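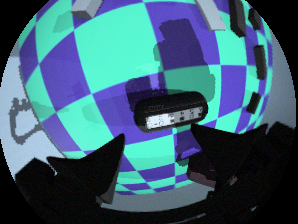 Print this page | E-mail this page

Sim fisheye wrist view and grasp success, is 3 seeds enough?

I train a pick policy in Stetano with a fisheye wrist view over a checkered floor. With the Marura baseline I get 90 percent success, but it drops when I switch the floor pattern. I have 1890 episodes, all on the teal and purple checks. Is this overfitting to the floor, or just noise between seeds? I ran 3.

Nuria Soler

Answer 1
Probably the floor. Randomize it.

Answer 2
You can't tell from 3 seeds. Run 8 and report the spread, with the same start poses for both floors. Then retrain on mixed patterns and keep one pattern out for testing. Also check the shadows. Dark patches next to the object change the edges a lot, and if your light is fixed the policy may be using them.

Answer 3
Same problem in Claltau. More episodes didn't help me.

Print this page | E-mail this page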